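3.2 What the kitchens sent back, and why

I should say straight away that I came to this section expecting to write about size. Everybody who buys potatoes for a living talks about size, the Danmont specification opens with size, and the first page of my own notes from the pilot is more or less a rant about size. So it was a bit of a surprise to sit down with the returns and find that the kitchens were mostly cross about colour after frying.

The raw material for this part is the log of 635 deliveries described in section 3.1. All of them were chipping potatoes in paper sacks, all of them went through the Danmont depot, and all of them were meant to meet the same written specification. They went out to 52 kitchens, which I have sorted loosely into school canteens, pubs and chip shops. A few places didn't fit (one garden centre café does more chips than most of the pubs) and I put those wherever their weekly order seemed to belong. I know that is untidy. I tried it two other ways and the results barely moved, so I left it.

Of those deliveries, 242 had some sort of complaint written against them. Please don't read that as a count of bad potatoes. A complaint could be one line saying the sack was split, or it could be half a page about waste at the peeler, and I counted both the same. Kitchens also differ a great deal in how ready they are to grumble. The canteens fill in the Lestum order sheet every single time because someone upstairs checks it. The chip shops ring the driver, shout a bit, and then write nothing down until I ask them.

When I grouped the complaints by their main wording, dark chips came out first by a long way. Next came bruising, which was usually found at the peeler and blamed on the driver. Odd sizes came third. Greening hardly featured at all, and I think this is because most of these kitchens use a sack up within the week and keep it folded shut, as the label asks.

Now, the colour problem is an old one and I won't pretend to have discovered it. Keep potatoes too cold and the starch in them starts turning to sugar, and sugar browns in the fryer long before the middle of the chip is done. Growers know this, merchants know this, and the specification does cover it, in a way. It says the load must have been stored "at a suitable temperature". I asked at both ends of the chain what suitable meant and got answers that were several degrees apart — everyone quite sure of themselves, too.

The Valdebenito store, which supplied the largest share of the sacks, keeps a proper temperature record for each bay. I was allowed to copy it, and I am grateful, as it would have been very easy to say no. The trouble starts after that. Between the store and the fryer there is a lorry, a depot floor, another lorry and then whatever the kitchen has by way of a cupboard. Three of the pubs kept their sacks in the cellar next to the beer. One canteen put them in the walk-in fridge from Wednesday to the start of the following week, on the perfectly sensible grounds that everything else went in there. You could write the finest storage clause in the country and it wouldn't touch any of that.

I also want to say something about variety. Roughly 28 per cent of the sacks were Sulov, which has only lately come into the trade here and which the cooks were split on. Those who liked it said it cut clean and stayed crisp under a heat lamp. Those who didn't said it went brown at the ends. When I went back to the sheets, the brown ends came nearly all from late-season loads, the ones lifted the previous autumn and held until March or after. My early-season Sulov sacks drew hardly a word. I can't separate the age of the load from the variety as well as I'd like with the numbers I have, and I'd be wary of anyone quoting this section as evidence against Sulov in general. It may just be a potato that wants using up sooner.

Dry matter was the other thing I had hopes for. The specification asks for a minimum, and the depot checks it by weighing a sample in water, which takes a few minutes and makes a mess. I had assumed that loads near the minimum would bring more complaints about soggy chips. They did, a little, in the chip shops. In the canteens there was no pattern whatever, and after spending some mornings in canteen kitchens I can see why. Chips there sit in a hot cupboard until the bell goes, and after that long under a lid any chip is a soggy chip.

So where does that leave the buyer? My own feeling is that the size clause could be loosened quite a bit without any of these kitchens noticing, and that the effort saved should go into a fry test on arrival. Cut a handful of strips from each load, fry them, and hold them up against a colour card. The depot did this for me for part of the season and grumbled about it far less than I had feared. It won't catch the walk-in fridge problem, but a line on the sack telling the kitchen to keep potatoes out of the fridge might, and printing one is cheap.

One last point on the bruising before I move on to prices. I had two people cut and score the same tubers without seeing each other's sheets, and they agreed well on the bad ones and poorly on the slight ones. I have therefore folded "slight" into "none" in every table from here on. Anyone wanting the full scores can find them in the appendix, along with the colour card readings and the wording of the order sheet.

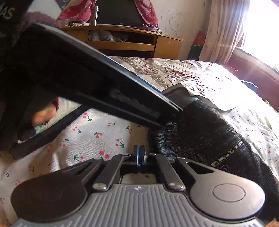 Figure 4. Ribbed grey handle with round black pads on linkage arms, viewed from behind.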